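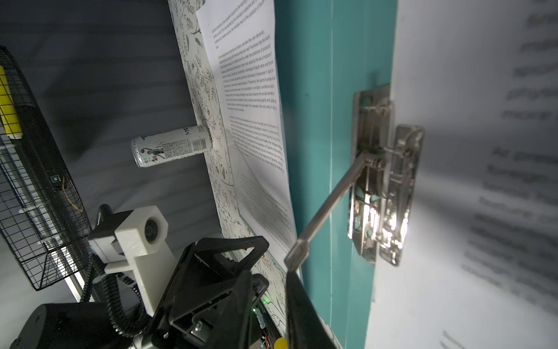
4.2 Folder handling

Two arms, one per side of the folder. Sheets go under the clip, the left arm holds the stack flat. Paper was the hard part, it curls and the wrist view fills up with text.
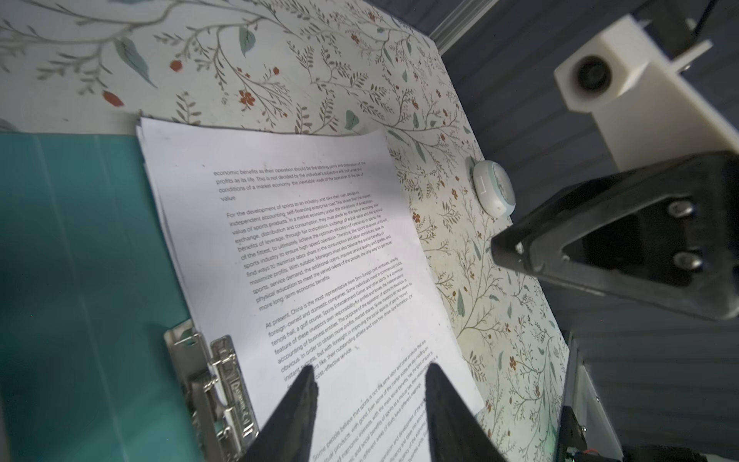

Figure 6a. Wrist view, fingers over the top printed sheet.

We ran 20 trials on Drelo, 14 full successes. Baseline (Sarkar) got 2. Most misses at the lever, grasp too high. Labels by R. Nasrallah, re-checked in Febuary.
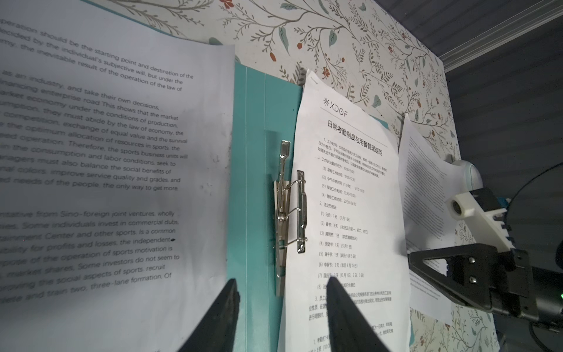

Figure 6b. Wrist view, English and Chinese sheets at the open folder.

Fixed camera helps when the wrist views are blocked. Without it the policy stalls over the clip, see Table 2. Same weights for both arms, no retuning betwen trials.

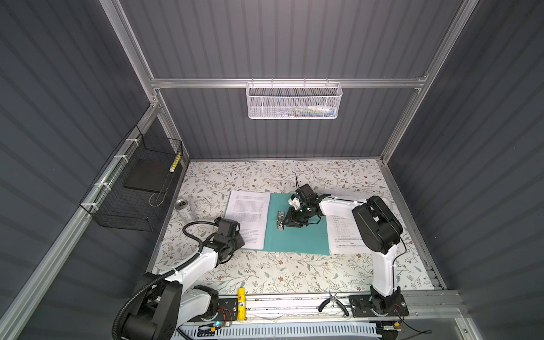
Stalls were scored as failures, even when the sheet was already in.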